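Wanted: people who eat lunch at their desks

Clandard is looking for 49 office workers in and near Dilomholm to keep a lunch diary for 7 weeks, starting in October. You don't need to be a healthy eater. We have plenty of those already, and their diaries are very dull.

The study is called Brostotach, a name picked at the end of a long meeting and regretted at the start of the next one. It looks at what people eat in the middle of the working day, where they eat it, and what they were supposed to be doing at the time. Our last round produced 627 entries, of which nearly half contained the word "crisps". We would like to know more.

What you'd be doing

Each working day you fill in a short form, ideally before the plate is cold and certainly before you've had time to improve the story. It asks what you ate, how long you took over it and whether you answered any emails with your mouth full. Once a week there is a longer form with a box marked "Anything else?", which previous participants have used to complain about the office fridge. Please carry on. 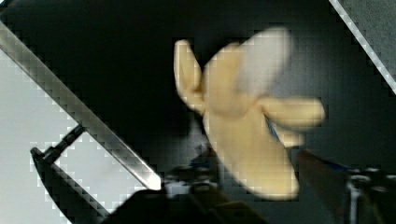
You may eat whatever you like. We won't send you recipes, weigh you or suggest quinoa. If lunch was a biscuit found in a coat pocket, write down biscuit. The only thing that ruins the figures is a person who becomes virtuous for the length of the study and goes back to sausage rolls when it ends.

Who can take part

You should be over 18, work indoors at least three days a week and have a lunch break, at least on paper. Two people from the same office are welcome, provided they don't copy. We can't take caterers, dietitians or anyone employed by Amini, who run the canteen in our own building and have asked to see the results early.

What you get

£478 for a full set of forms, paid in two halves. Miss more than five days and the second half goes down accordingly. There is also a mug.

To apply, write to Banafsheh Bahrami at the Clandard office with your name, your job and an account of yesterday's lunch. Questions about payment go to Sosina Mamo, who answers them on Mondays, after lunch.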